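**Utwood kitchen refit moves to second floor**

Sep 23, 2021 – Replacement of the shared kitchen appliances at the Utwood building has reached the second floor. Work on the ground floor finished in August. The new units have glossy black surfaces, and Hirnen, the contractor, asks residents to clean them with a soft damp cloth only. Scouring powder leaves permanent marks.
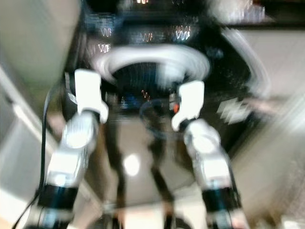 Each kitchen will be closed for 2 days while wiring is checked and the old units are taken out. Deliveries come through the Jusmont Street entrance, where 75 parking spaces remain open. Food left in the cupboards should be boxed and labeled with a room number – boxes are stored in the Chae Room until the kitchen reopens. The refit covers 200 apartments in all.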